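Home Syllabus Schedule Handouts Lab Safety Contact

Handout 5: A Handover Fault on the Two-Arm Bench

Course notes, Robot Work Cells. Prepared by Mihret Hailu. Revised Dec 18, 2024.

Read these notes before the lab session. They cover a fault that came up in July on the Jomdale two-arm cell. No one was hurt and the damage was small, but the chain of causes is a good one to study, and parts of it will be on your lab checklist.

1. The task

The job was cup work. One arm picks up a cup, brings it to the middle of the table, and the other arm takes it. The two arms share the middle of the table, so there is a strip of space that either gripper can reach. In our lab software, called Cerkex, this strip is the shared zone. Only one arm at a time is supposed to move inside it. An arm asks for the zone, gets it, does its work, backs out, and gives the zone up.

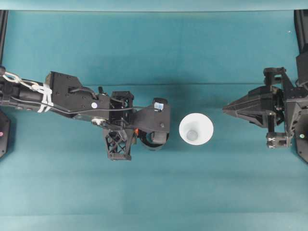 Figure 1. White cup between the two grippers on the bench.

Keep in mind how short the distances are. When both arms are extended toward a cup, a small error in either one can close the gap between them. The stopping distance of each arm has to fit in the space that is left, and at full program speed it did not always fit.

2. What happened

Refilwe Buthelezi was running the cell. The left arm had the zone and was closing on a cup. The right arm was waiting outside. On cycle 759 the right arm started its approach while the left arm was still in the zone. The fingers touched. The left arm stopped on its force limit. The right arm kept pushing for 500 milliseconds more, and then it stopped too.

Refilwe pressed the emergency stop. She wrote down the time and the cycle number, and saved the log before anything was restarted. This was the right order. A restart clears the zone records in Cerkex, and without them we would have had very little to go on.

One finger was bent at its mount and had to be replaced. The cup was knocked over.

3. Why it happened

There were 2 separate causes.

The first was in the zone release. Cerkex gave up the zone when the left arm reported that its move was complete. But "complete" meant the last move command had been sent, and the arm was still catching up. Normally the lag was too short to matter. On this cycle the left controller was slow, and the right arm was told the zone was free when it was not.

The second was the force limit on the right arm. A student had raised it a week earlier to stop false trips during a heavy lift and had not set it back. The change was not in the logbook. With the normal limit, the right arm would have stopped at first contact.

Either of these faults could have been there for a long time without being noticed. The first needed a slow controller to show up, and the second needed a collision. When you look into a fault, do not stop at the first cause that explains the event.

4. Object placement

We also looked at how the table was being loaded. The planner, Sinaga, treats each object as an upright cylinder with a margin. This works well enough for a plain cup. It works poorly for a mug, where the handle sticks out past the cylinder and may point straight at a gripper.
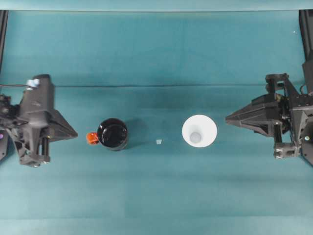 Small items are a problem of another kind. Sinaga drops anything below its size limit as noise, so a small cube on the cloth does not exist as far as the path is concerned. A finger coming in low can press it into the table or push it under a cup. Neither thing caused the July fault, but both were found in the review — and both are still open. Until they are fixed, the operator checks the table by eye before each run.

5. Changes made

The zone is now released on measured position, with the arm stopped and outside the strip. Force limits are loaded from a file at the start of every session, and a hand edit lasts only until the next session. If either arm trips, both arms stop together. Speed in the shared zone is cut to half.

6. For the lab

Read the zone log from the July run, posted under Omdale in the course folder. Find the entry where the zone was released and the entry where the left arm reached its final position. Write down the difference in time. Then work out how far the right arm could travel in that time at full speed and at half speed. Show your work and bring it with you.

Do not reach between the arms while either one is powered, even if both look still. An arm waiting for the zone does not move, and it can start without warning as soon as the zone is given to it.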